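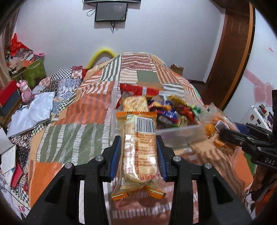

How do you lot store sweets and snacks in a small bedroom without it turning into a tip? I've been sorting mine out on the bed this afternoon, everything goes into one clear plastic box at the moment, foil sweets, wrapped biscuits, the lot. Trouble is the flaky pastries. They're each in their own wrapper with the orange crimped ends and if they go in under the sweets I'm sure I'll be eating crumbs. Also got a clear bag of orange shredded stuff that won't fit anywhere. Kitchen is shared so it all has to live in my room. Is one big box ok or do I split it up? And where do the pastries go??

Posted by Skukach, June 25, 2023
2 min read

Search help topics Go

Beyene
Split it. Two boxes. Hard sweets in one, anything that crumbles in the other, pastries stood on end in a single row like books. Don't lay them flat in a pile, bottom ones always go. I get 11 in a shoebox-size tub and they come out whole, mostly.

Shredded stuff: leave it in its own bag, peg on the top once opened, stand it beside the box. Tipping it in loose is a nightmare, I did that once and was picking bits out for 7 weeks.

Put the opened things at the front. Check dates when you top up, write them on a bit of tape on the lid if your going to chuck the outer packets. Keep it off the windowsill, chocolate ones go white in June.

We use cookies to improve your visit. Accept Manage settings

Farnari
just eat the pastries first, problem solved

Gredach
Agree with the two boxes but get ones with proper clip lids, had ants in a ground floor room and they went straight for the sugar. Under the bed is fine if its not next to a radiator. Clear is good, you can see whats left wihtout digging. Wouldn't bother with labels on top of that.

Get our weekly tips by email Sign up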